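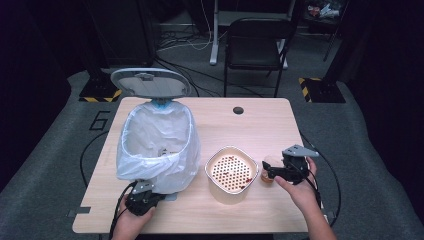 Reading time: 4 minutes

Week 6: What we throw away and who takes it
Evening class in the history of everyday life
Notes written up Monday, May 28, 2018

Hello all. I promised these by the weekend and then my printer had other ideas, so you're getting them on the page instead. If you missed the session (Lindsay, Benjamín, I hope you're both feeling better) this should be enough to join in with week 7.

We started with the word itself. "Dustbin" is a lovely fossil. It's called a dustbin in Britain and the people who emptied it were dustmen, and the dust they had in mind was ash, mostly from coal fires. If you burned coal in every room you lived in, you made buckets of the stuff, and a good deal of anything else that would burn went on the fire as well. Paper, peelings, floor sweepings, all up the chimney! What was left was dry, fine and surprisingly useful.

Useful is the bit I really want you to hang on to. In London in the early 1800s the ash could be sold. The fine part went to brickmakers, who mixed it into their clay, and the coarser cinders were burned as fuel for the kilns. So a contractor would pay the parish for the right to collect. Lucía asked whether that means people were paid to have their bins emptied, and no, the money went to the parish, not the household, but it did help keep the rates down. When the price of brick ash dropped, the deal flipped over and the parishes had to pay the contractors. I find that flip fascinating and could have spent the whole evening on it (some of you will feel that I did).

The dust yard

This was where it all got sorted, by hand, with sieves. A lot of the sifters were women, and they worked standing up to the waist in it. Bones went one way, for glue and for fertiliser. Rags went to the paper mills. Old shoes, broken pots for road building, bits of metal, all had a buyer. Read the dust heap chapters in Our Mutual Friend if you want the flavour of it, but remember that Dickens was after a good story and the fortunes in real yards were mostly a lot smaller than Mr Harmon's.

Next to the dustmen there were the private scavengers, the rag-and-bone men and the people who picked over the river mud at low tide. Henry Mayhew went round talking to them in the 1840s and 50s. He's very readable, though do bear in mind that he was a journalist choosing which voices to print.

The lid

The Public Health Act of 1875 gave local authorities in England and Wales proper duties around removing house refuse, and over the years after that you get more and more fuss about the container. Should it be fixed or movable? Metal or brick? Must it have a lid? Chang-ho made a good point here, that a lid is really a rule about your neighbours, and about flies and smell getting over the wall. We went off on a long tangent about foxes at this point, which I've left out.

Paris had its own version, a bit later. In 1883 the prefect Eugène Poubelle ordered landlords to provide covered containers, and his name has been the French word for a bin ever since. Poor man.
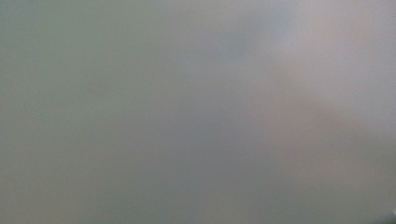 Mid-grey, with a greener patch down the left.

The bag

Plastic bin bags only come in after the Second World War, and in Britain they don't really settle into the kitchen until the sixties and seventies. By then the Clean Air Act of 1956 had pushed a lot of homes off coal. Follow that through, please, it's the most likely thing to turn up in your short essay. No open fire means no ash, and it also means nowhere to burn your paper and scraps. The bin gets lighter, wetter and much bulkier. Wet rubbish in a bare metal bin is horrible, so you want a liner. Add in supermarket packaging and you've got something very close to the bin you have at home.

Shayne wondered whether people missed the old way. I've only got family gossip to go on. My nan lined hers with newspaper until the day she moved out and thought bags were a swindle, paying good money for something you throw away.

Wheelie bins come along in the 1980s for most places, and after that the separate boxes, the food caddies and the calendar on the fridge that you have to squint at. Sorting, in other words, which the women in the dust yard would have recognised straight away, except now we do it ourselves and for free.

For next time

Please read the Mayhew extract in the pack. It's about 3,000 words and it goes quicker than it looks.

Write up to 200 words on one thing that your household used to keep and mend, or pass on, and now throws out. Ask an older relative if you can. Jam jars are taken, I'm doing jam jars.

If anybody has an old council leaflet about bin day, any decade, bring it along and I'll copy it for the folder. Lucía has one from the seventies with a cartoon dustman on the front and I'm very jealous.

Week 7 is laundry. Same room, same time, and could whoever borrowed my blue marker pens put them back in the tin.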